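About the Stesdale Shared Workshop

We are a small making-and-mending workshop on the edge of Stesdale, and if you have found this page you have probably walked past our green door a few times and wondered what goes on behind it. Mostly it is people building things they couldn't quite fit in the kitchen at home, with the kettle on and somebody else's radio playing.

Mervyn Dunmore opened the place with 11 members and a secondhand lathe, and there are now almost 70 of us (the lathe is still going, bless it). You don't need any experience to join, only a bit of patience and a willingness to sweep up after yourself.

What we're building

Our big shared project is Lamik, a home-built robot arm with a two-fingered gripper and a small camera that looks out between the fingers. We set ourselves a budget of £500 and have kept to it so far, though the motors gave us a nervous month. The idea is an arm that can do gentle jobs on an ordinary tabletop, so our practice things are ordinary too, a little wicker basket with something round and pinkish in it being the sort of target we like best.
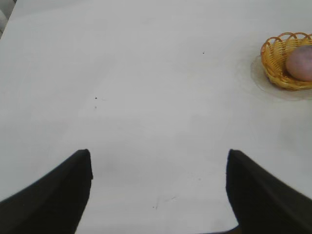

How we work together

Lamik night is Friday, from seven until whenever the biscuits go. One bench looks after the fingers, another does the wiring, and a third, led by our friends from the Vusport model club, spends its evenings on the camera and the software, arguing very kindly about both. Some of what the camera gives us is crisp and some of it is mostly fog, and we keep it all in the project album, where any member can leaf through it and add a note. 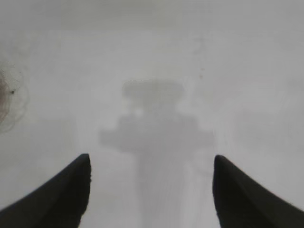 Lamik's fingers, open, with a soft grey shape beyond them

Coming along

Visitors are always welcome! We're at 13 Meinecke Yard, and new members usually start in September, but do knock at any time of year.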